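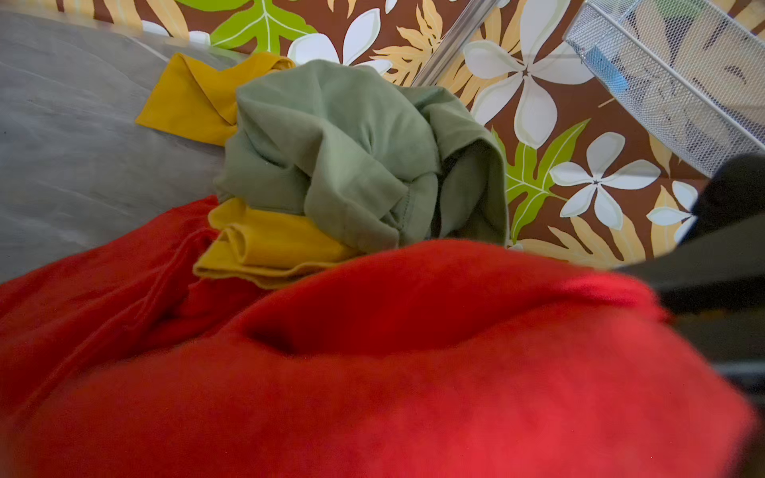 The snapshot cleanup on the Skiltetti cluster took up most of this reporting period. At the start, the inventory script listed 3,569 virtual disks with at least one open snapshot behind them, many left over from backup jobs that had failed without removing their own. Each snapshot depends on the disk beneath it, much as the crumpled green garment lies partly on top of the red fabric: the lower layer cannot be pulled out and dealt with alone while the upper one still rests on it. We therefore consolidate from the newest delta file downward, one chain at a time, and do not touch the base disk until the chain is closed.

As of this report, 2,877 of those disks have been consolidated and checked. The check consists of a clean entry in the host log, a comparison of the disk descriptor with the file list on the datastore, and a backup job that finishes with no leftover delta. A disk that misses any one of these stays on the open list.

The work is slower than planned. The original schedule assumed that consolidation could run during business hours on the low-traffic hosts. In practice, write latency on the shared datastores rose enough for the Adjei application group to notice, and we moved all large chains into the Sunday maintenance window. Small chains still run on weekday evenings, with a limit of 4 at once per datastore. The limit is set in the job scheduler and can be raised if the array is quiet, but so far we have left it alone. 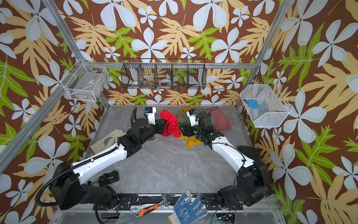 Disks attached to database servers are handled separately. A long consolidation on a busy database can end in a pause while the last delta is merged, and the length of that pause is hard to predict from file size. It depends mostly on how much the guest is writing at the time. For these machines we now shut down the guest first, with the agreement of the owning team. Eleven database servers are still waiting for an agreed time.

The cause of the leftover snapshots has been traced to the Drukanent proxy. When a proxy lost its connection to the management server during a job, it released the disk but did not send the remove request. The retry then created a second snapshot on top of the first. A longer session timeout was applied in May, and the retry script now looks for an existing snapshot before it asks for a new one. New orphans have dropped to roughly 11 per week. These come from one older proxy that does not accept the new setting and is due to be replaced. 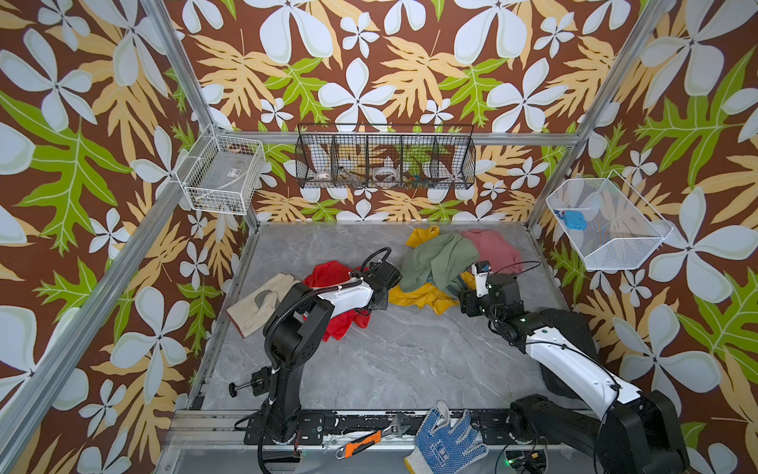
3. Resources and remaining work

Spending is within the amount approved under the Drallico program. The storage expansion listed as a contingency item has not been drawn on, as the space returned by consolidation has covered the need. We ask that the item stay open until the database servers are finished — a failed merge on one of the large volumes would need temporary space for a full clone.

Work planned for the next period:

Replace the older proxy and repeat the disconnect test on the new one.
Agree on shutdown times with the remaining database owners.
Add a snapshot age alarm to the standard monitoring template.
Rerun the inventory script on all datastores and attach the output to the next report.

One decision is needed from the program office. The current alarm policy sends snapshot warnings only to the virtualization team, while the guests belong to other groups. We propose copying the owning group on any snapshot older than the retention limit. The change itself is small, but it affects the on-call agreement and cannot be made by this team alone.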